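**Taltcombe shared workshop - arm build, progress to the end of September**

Dear Neelam,

Thank you for being so patient with us, and for the kind note about the last report (Johannes has pinned it up by the kettle!). The second part of the Brastia grant has gone mostly on motors and cable, with £61 left over, which we'd like to put towards a better power supply if you're happy with that.

The arm, which everybody now calls Gustel, is up and moving. The gripper is the part we've fussed over most. Its fingers and body are red and blue plastic, and there's a fair bit of grey tape round it while we settle on a proper cover - Unathi has drawn three and likes none of them.
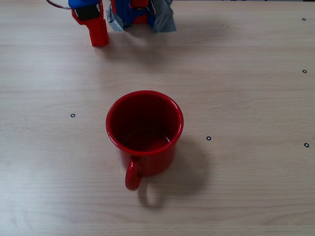 Sibusiso has been looking after the software, and he has set us a plain target for the winter: pick up a small cube and put it in a mug, 30 tries in a row, starting from different spots on the table. Our best run so far is 14, so there's a way to go, but in August we couldn't string two together. 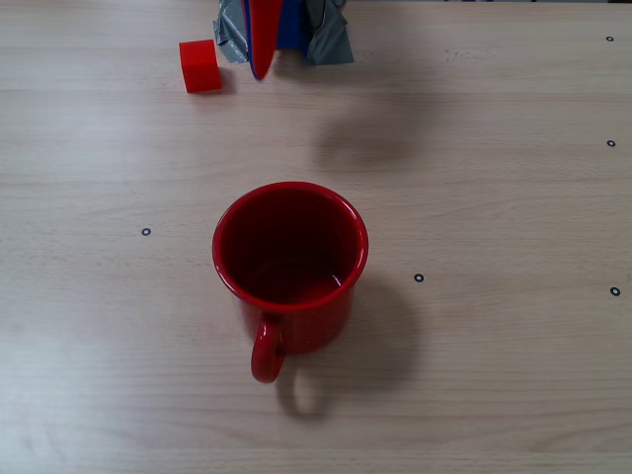 *The mug and cube on the table, with the gripper above.*

Next month we'll print new fingertips and tidy the wiring. Do come over and have a go yourself, any evening after six.

With warm thanks from all of us,
Dymphna Brennan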